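Bollix revises panel layout on Kulidano activity board

2020-03-25

Bollix has released a revised layout for its Kulidano activity board, a flat manipulation board used in hand-function training and in coordination tests. The new version keeps the outer size of the old one, and existing storage racks will still take it.

The main change is in the order of the tasks. On the earlier board, turning and inserting tasks were mixed together, and users had to cross the work area several times to finish one set. The revised layout groups them. Raised panels and cutouts share a single surface, and the loose pieces can be replaced one at a time.

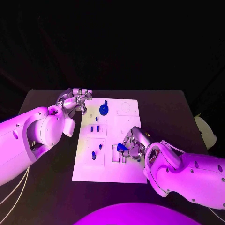
The white Kulidano board with its blue round knob at upper center. A blue wedge-shaped piece is held over the slot panel.

According to Barrett Pennington, product engineer at Bollix, the knob gave the most trouble during development. The first version was too stiff for users with a weak grip and was redrawn with a shorter travel between stops. "A knob has to turn easily and still stay where you leave it," Pennington said. "We went through nine springs."

Test boards were sent to the Rondonuwu rehabilitation center in November and logged 1058 complete task sets. Worn edges on the loose pieces were the most common fault reported, and the molding supplier, Denavov, has changed the corner radius as a result.

The first production run is 429 boards. Spare pieces are sold in packs of three – the knob is a separate part. Owners of the earlier board can order the new panels without replacing the base.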